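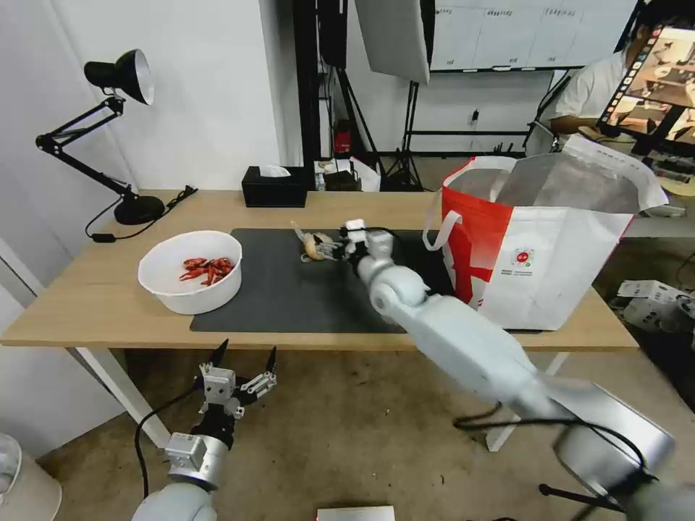

Should a small town charge for parking on its main street?

I think it should, a little, and I say that as someone who complained for years about every quarter I ever fed into a meter.

Some background, for those of you lucky enough not to have followed the Anmont parking fight. Our main street has free two-hour spots, and has had them for as long as I've lived here (18 years in September!). The town wants to put in meters at a dollar an hour, with the first 30 minutes free. People are furious. There are signs in windows. My own neighbors have stopped waving at each other over it, and these are people who share a snowblower.

I get the anger, I really do. We're a town of 2,798 people and we like to think we're above this sort of thing. Meters are for cities. Meters are for places where you lock your car. But I've been driving in circles past Haslinger Hardware for most of my adult life, hunting for a spot so I can buy one hinge, and at some point I started to wonder who all those parked cars belong to.

Well, I'll tell you who one of them belonged to. Me! Back when I worked upstairs from the bakery I parked right out front every single day and ran down to move the car one space over whenever I saw the chalk come out. So did everybody else in the building. We thought we were so clever, and we were taking the best spots in town away from the customers of the bakery that kept us in cinnamon rolls.

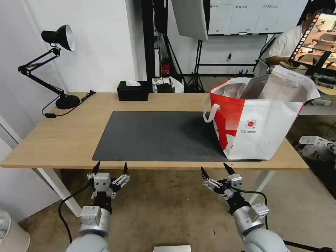
But what about the shops?

This is the argument I hear most, that people will just drive out to the big lot at Surine and never come back. Maybe a few will. I'd point out that plenty of them go there already, and the reason I hear over and over is that they can't find anywhere to park here. A spot that costs a dollar and exists beats a free one with somebody's pickup in it all day.

My bigger worry is the folks who work on the street for not much money, and on that one I think the town has been lazy. The gravel lot behind Fludier Street holds plenty of cars, it's a four-minute walk, and it's as dark as a boot after supper. Put up some decent lights, plow it first when it snows, and keep it free for good. I'd want that done before a single meter goes in,

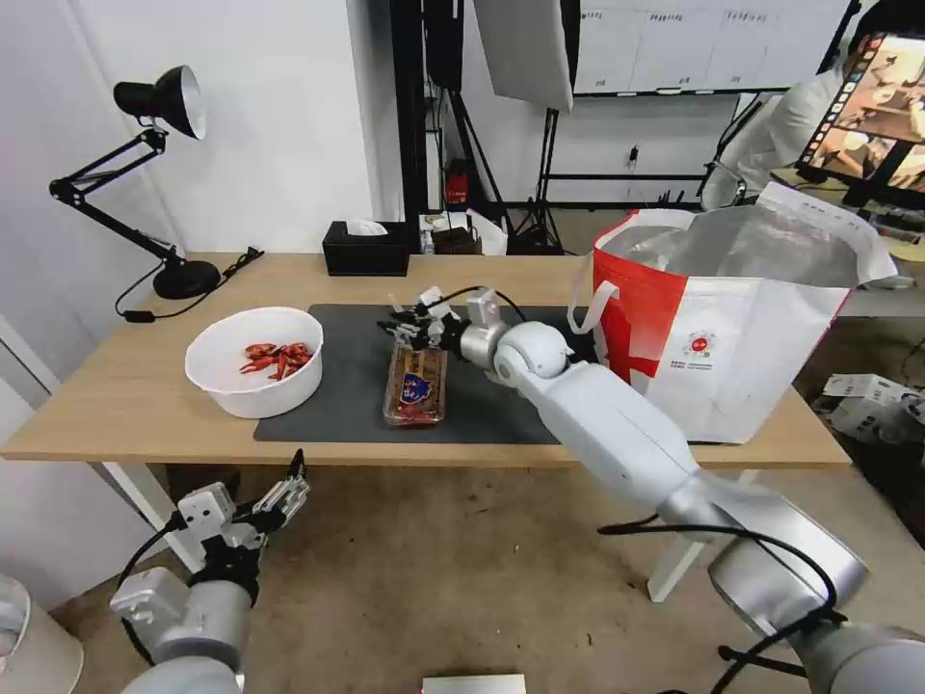 and I'd want it in writing, with the money from the meters going back into the sidewalks where people can see it. There's a slab outside the post office I've been tripping on since my kids were in strollers.

Will I grumble the first time I have to pay? Of course I will. I'll probably circle the block twice out of pure habit looking for a meter with time left on it. I'd still vote for the thing tomorrow, so long as the Fludier Street lights come first.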